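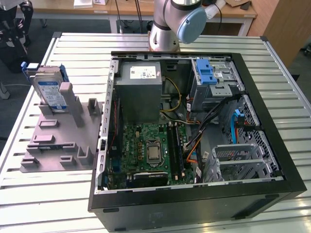 Tower on its side, cover off. Power supply at upper left, motherboard below it.

# Inside the office towers

These pages show one of the old desktop towers from the Nallon office with the side panel removed. The office kept its machines for a long time, and a good number of them still start. The parts get sorted for reuse in August. Below are the main areas of the case with a few notes on each.

**Power supply.** It is the gray box in the corner, with its specification label facing up. Read the label before buying a replacement. The older towers in the Veres room take a different size, and we have ordered the wrong one twice. The yellow wires come out of it in a bundle and loop down toward the board.

**Motherboard and processor.** The board is green and takes up most of the lower left. The processor sits near the middle of it. We leave processors in place unless the board is being scrapped.

**Memory.** The slots are to the right of the processor. Modules come out by pressing the clips at the ends of the slot. Put them straight into a bag. A mixed box of loose memory from the Skimov storeroom took an entire afternoon to identify last year, and most of it was never used.

**Graphics card.** It lies along the bottom edge of the board and has a small silver label with the NVIDIA name. Check for a screw at the bracket before pulling on a card like this one.

**Cables.** The black ones make a thick bundle from the drive area down through the middle of the case. There is also an orange one near the right edge of the board. Follow each cable to both ends before unplugging anything, and put a piece of tape on the ones that go back in.

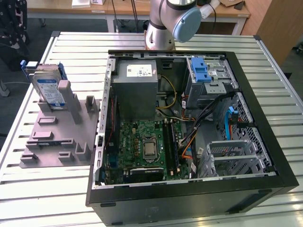

The drives are kept on a separate list. Each one gets a line with its serial number, the tower it came from and whether it has been wiped. The list now runs to 2,274 lines, counting everything that came over from Pidemier, and it is still the only full record we have. Most of the drives on it are 500 GB or smaller. They are fine for test machines and not much else.

**Drive caddy.** The hard disk is standing in a blue caddy. Keep caddies with the cases they fit. Replacements are hard to find for the older models, and we have some 5 spares on the shelf.

**Drive cage and tray.** The perforated metal cage is on the right side of the case, below the optical drive bay, with a light blue SATA cable in it. The metal tray at the lower right is empty. Leave empty trays in the case so that they don't end up in the scrap bin.

**Optical drive bay.** It has a blue plastic release latch. Ease these latches open slowly, as old plastic can snap. Optical drives are not being kept this time, but the bays stay with the cases.

Corrections to the part names can go to Abbas. The pages for the Veres towers will be added when those machines have been opened.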